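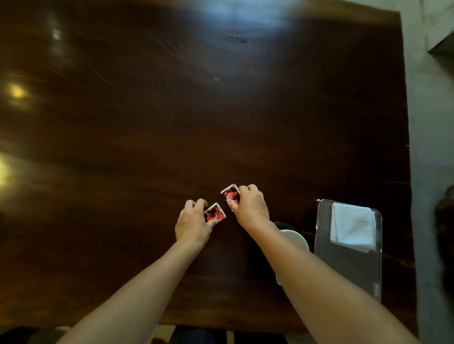 Winberg has halted deliveries of its tabletop card-handling arm after one of the machines, on trial at a games cafe, failed to let go of a card and then failed to notice that it hadn't let go. The company announced the pause in July 2020, along with a two-page notice that uses the phrase "unintended retention" four times. The arm is meant to do what people have long done with their own two hands, a red card under the fingertips of each, nudged around a polished table beside a napkin tray and a small white bowl. It does this well on felt. On shiny varnished wood, with light bouncing off it, the arm has apparently been having a harder time.

The fault occurred in May at the Clekora, a cafe that rents out board games by the hour and had agreed to try the arm for a season. According to the notice, the machine was partway through dealing when a suction cup on its wrist held on to a card past the release point. The controller logged the card as dealt. The arm went back for the next one, found that its cup was already occupied, and decided the deck must be lower than expected. It pressed down to look for it.

It kept pressing. The deck, the card tray and a saucer went over the side of the table, and the arm then reported that the deal was complete.

No one was hurt. A player sitting opposite had moved her hand to pick up her drink shortly before, and Winberg's notice makes rather a lot of how far away the hand was. It makes less of the force limit, which should have stopped the arm well before the crockery got involved. That limit had been raised during setup, the company says, to deal with "false stops on rigid surfaces." A table, it seems safe to say, is a rigid surface.

Bondarchuk, the firm that certified the arm for use around the public, has taken back its approval until the limit is locked and can't be changed from the installer's menu. Its own findings are drier and more useful. Inspectors ran the machine through 1,259 deals on three kinds of tabletop. On felt and on matte laminate it behaved. On gloss varnish it misjudged the height of the deck 98 times, nearly always under a bright reflection, which the depth sensor read as a spot slightly below the actual surface of the table. Most of those errors ended in a harmless stop. In 11 cases, with the force limit set the way it had been at the cafe, the arm pushed harder than it is permitted to push near a person.

The sticking card turned out to be a separate problem. The vacuum valve, made by Graltis, can be slow to vent when the line picks up dust or crumbs. Graltis says the valve was designed for clean packaging lines and that its data sheet states this plainly. Winberg says it was aware of the data sheet. Neither company has offered a view on how many crumbs one should expect in a cafe.

Owners of the arm are being asked to do the following until a fix arrives: switch it off at the wall, not just at the panel; leave the wrist in the parked position; and keep hands out of the dealing area if the status light is amber. The amber light was previously described in the manual as "ready."

A software update will make the controller check the vacuum pressure before it records a card as released. Winberg says that check existed in an early version and was taken out to save time between cards. Putting it back will add less than a second to each one, a delay the company calls "noticeable to experienced players." A replacement valve with a filter will be sent out separately, free of charge, and the locked force limit has to be installed by a technician. Bondarchuk wants to repeat its gloss tests after all three changes are in and has given no date for a decision.

The Clekora has sent its arm back and says it would consider having it again once the approval is restored. Winberg has paid for the saucer. Card games there have continued in the meantime, dealt by whoever lost the last round, at a speed experienced players have so far put up with.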